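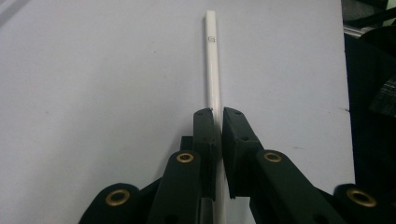

November, 14:20, Galtbridge bench

Straightness and length check on the white square-section rods from the Tapsell delivery. Two bundles received, 39 rods in total. Nominal length on the delivery note is 1000 mm before cutting. Material is given only as "white, matte," so I have written to Lenesmont for the grade and am leaving that column blank until they answer.

Method as last month. Rod laid flat on the pale bench top, marked face up, and sighted along its length from the cut end. Feeler gauge at any visible gap. Then turned a quarter and repeated. The small boxed mark near one end (reads like a G, might be a logo) makes a usable datum, so all offsets are now taken from the marked end. Earlier entries used whichever end was closer and can't be compared directly.

Notes:

- 2 rods set aside for bow. Both rock when placed on the second face and sit flat on the first. Taped together and labeled HOLD.
- End cuts are flat on everything checked so far. Square held against each one, no light showing at the corner.
- White on a pale bench is poor for sighting. The shadow along one side reads as a gap when it isn't one. Moving the lamp lower helped on the far half of the bench. A dark sheet under the rod would be better; there is card in the Wurkar drawer, but the pieces are too short.
- Finish picks up pencil and does not give it back. Use tape flags for numbering. Rods 4 and 5 have a pencil line on the underside, my doing.

Length: steel rule only, read to the nearest half millimeter. Good enough for sorting, no use for the fit trial. The long caliper is out for calibration.

15:50. Stopped with the second bundle opened and not started. Checked rods are on the rack, marked ends to the left. Please keep them that way round. HOLD pair is on the shelf under the bench.

To do: card or felt for the bench, ask Tapsell whether the mark is always on the same face, remeasure rods 1 to 6 from the marked end.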